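Ticket 3552
Project: Grivia (bin picking, self-supervised grasp learning)
Opened by: Meenakshi Mathur
Assigned to: Darius Stoica
Watching: Kylie Hollis, Abhishek Semwal
Component: success labeling
Status: Closed, fixed

Summary: Grasp success is labeled wrong for soft objects, and the learned policy avoids them

Meenakshi Mathur, opened Wednesday

Hello all. I want to report a problem which I think affects our main result, so please read it before the next training run is started.

The policy trained on last week's data almost never selects plush toys. When a soft object lies together with hard ones, it takes the hard ones first, and then it continues to close the fingers on the floor of the bin while the soft one is still there. At first I believed it was exploration noise. But the Q-values for good grasps on the plush objects are low everywhere, also at places where a person would say the grasp is easy.

I looked at the labels. A grasp is marked as a success if the finger opening after lift is above the threshold. A soft object is compressed by the fingers, so the opening can become smaller than the threshold even when the object is held well. The second check, image before drop against image after drop, should catch this case, but in the log it is not called at all.

Steps to reproduce:
Start the collection script with the default configuration.
Put one plush toy in the front bin and run scripted grasps on it.
Read the label field in the episode file and compare it with the camera recording.

Expected: label 1 when the object is lifted.
Observed: label 0 in 5 of 9 lifted grasps.

Darius Stoica

Thank you for the clear report. Two questions. Which threshold is in your configuration? And is it the same on both stations, or only on the KUKA with the yellow cable on top of the arm? I ask because the finger encoder on the other station was calibrated again in November and this one was not.

Meenakshi Mathur

The threshold is the default one, I did not change it. I could test only on this station. The other one is occupied by Abhishek until the evening.

I also repeated the test with mixed objects, so that it is closer to the real collection. I used the blue egg, the green toy reptile (lizard or dinosaur), the pale plush toy, the tool with the blue handle and the black round piece. The hard objects got correct labels every time. The plush toy did not. 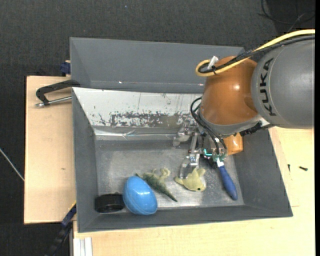 One more observation from the same test. If the finger comes down on one side of the plush toy and takes only a lobe, the opening is the smallest and the label is always 0. If it closes over the full body, the label is sometimes correct. So the policy learns a preference that comes from our sensor and has no relation to how difficult the grasp is.

Abhishek Semwal

Same behavior on my station, but weaker. I had one wrong label in 9 lifts. So calibration is a part of the problem, but it does not explain everything.

Darius Stoica

I found why the image check is skipped. In the labeling function, the image comparison runs only if the gripper check returns "uncertain". After the refactoring, the gripper check returns only true or false. The "uncertain" value does not exist anymore, so the second branch is dead code. My mistake — I reviewed that change.

Proposed fix:
1. Run the image comparison after every attempt.
2. Label success if either check is positive.
3. Save both results in the episode file, so we can separate them later.
4. Calibrate the finger encoder on Meenakshi's station.

Kylie Hollis

I agree with the four points. What happens with the data we already have? I would prefer not to throw it away.

Meenakshi Mathur

The before and after images were saved for all episodes, so we can compute the labels again offline. I wrote a small script for it. It takes one night on the Salbridge machine.

Please note that the comparison may give a false success if another object rolls during the attempt. The egg is the typical case. I mask the region outside of the grasp point, and this removes most of these errors, but I can't promise that it removes all.

Darius Stoica

Fix is merged and the encoder is calibrated. Please run your test again.

Meenakshi Mathur

Repeated on my station with the same plush toy. All 9 lifted grasps have label 1. The empty grasps still have label 0, as they should.

I also trained again on the relabeled data. The policy now picks the plush toy before the hard objects in some of the scenes, and it does not leave it for the end as before. The success rate in the draft must be computed again — Kylie, please do not send the old table to anybody.

Kylie Hollis

Table removed from the draft. Closing this one. The rolling egg problem gets its own ticket, assigned to Abhishek.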